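Nappe de protection quadrillée Renon : l'avis après deux mois d'usage

Publié le 3 mars 2023 par Tharushi Dewan

J'ai acheté cette protection de table en janvier pour remplacer une toile cirée qui collait aux avant-bras. Notre table est blanche, avec un bord arrondi et un passe-câble rond, et je voulais quelque chose qui laisse le plateau clair. Le modèle Renon est une feuille plastique brillante, blanche, imprimée d'un quadrillage gris très pâle. Il existe aussi en version mate, que je n'ai pas essayée.

Livraison et mise en place

La feuille arrive roulée dans un tube en carton. Elle mesure 200 cm sur 100 et se recoupe aux ciseaux. Le quadrillage aide à couper droit, moins à suivre un arrondi. Pour le bord courbe, j'ai posé la feuille sur la table, marqué le contour au crayon gras par en dessous, puis coupé en deux passages. Le trou du passe-câble se découpe au cutter. Prévoir une lame neuve, la mienne a accroché et il reste une petite encoche du côté du mur.

Les plis du roulage ont mis quatre jours à disparaître. J'avais laissé des dictionnaires sur les coins. La notice conseille le sèche-cheveux à distance, je ne m'y suis pas risquée.

À l'usage

La table sert au goûter, aux devoirs et au bricolage. La vaisselle en plastique des enfants glisse un peu plus que sur la toile cirée, sans que ce soit gênant. Les miettes ne s'accrochent pas. Le feutre lavable part à l'éponge humide, le stylo à bille demande un peu d'alcool ménager. Une trace de curcuma est restée jaune pendant une semaine avant de s'effacer au fil des lavages.

Le principal reproche concerne les reflets. Sous un éclairage de plafond, la surface renvoie des taches blanches bien visibles, et le soir on finit par déplacer sa feuille ou son livre pour les éviter.
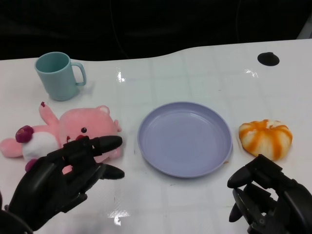

La feuille Renon en place, avec la tasse, l'assiette et la peluche rose.

Le quadrillage, lui, se fait vite oublier. Il faut se pencher pour le distinguer. Ceux qui comptent s'en servir comme repère pour la couture ou le découpage seront déçus : les lignes sont trop pâles et les carreaux ne correspondent pas à une mesure ronde.

Comparaison

Ma voisine Sayaka Sakamoto a la protection Jernilard, transparente et plus épaisse. La sienne ne bouge pas du tout et amortit mieux le bruit des assiettes, mais elle a légèrement jauni près de la fenêtre. Elle l'a payée presque le double. J'avais regardé aussi chez Hourani, qui ne vend qu'en rouleau de 100 cm de large sans découpe possible en magasin.

Prix et entretien

19 euros sur le site Plikevness, frais de port compris. L'entretien se limite à l'éponge et au savon noir. Éviter la face grattante : j'ai des micro-rayures à un endroit, visibles à contre-jour. Je ne pose rien qui sorte du four dessus, le fabricant déconseille les plats chauds sans dessous-de-plat.

Points positifs : pose facile, nettoyage rapide, prix.
Points négatifs : reflets, plis au déballage, quadrillage inutilisable comme règle.

Note : 4 sur 5. Pour un bureau éclairé par le plafond, je prendrais plutôt la version mate.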